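10 Nov 2020

Reading the tram timetables

I've been back at the boxes of tram and bus timetables I started on in July. There are 103 of them for the Segers line alone, and I'm now through the lot. Most are a single folded sheet. A few have advertising on the back, mainly for drapers and one for a piano dealer.

What I wanted to know was when Jirngate stopped being a separate town and became a suburb. The council histories give the year of amalgamation and leave it there. The timetables tell a slower story. For a long while the last tram out left early in the evening, so anyone who worked late or went to a show had to walk home from the Flanel Street terminus. Then a late car was added on pay nights, and a few years on it ran every night except Sunday.

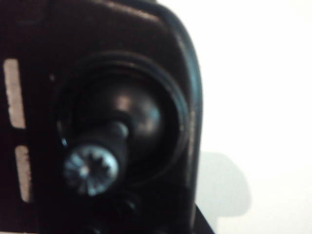 Dark housing with a round recess, close up.

The fares matter as well. Jirngate sat just past the second section boundary, so a worker living there paid for 2 sections each way. When the boundary was moved, the rate books show 200 new houses in the following four years, nearly all on the eastern side within a short walk of the stop. Before that it was market gardens and a brickworks.

I don't think the tram alone did it. The water main went through in the same period, and the Kanenico estate was being cut up and sold in small lots. But the estate's own sale notices put the tram fare in larger type than the price of the land.

Next I want to go through the petition against closing the line. It has 900 signatures, most with a street address and some with an occupation. I've typed up the first few pages and the handwriting is slow going. If you have any old tickets or passes from the Segers line, the dates on them would help me fill the gap in the later fares.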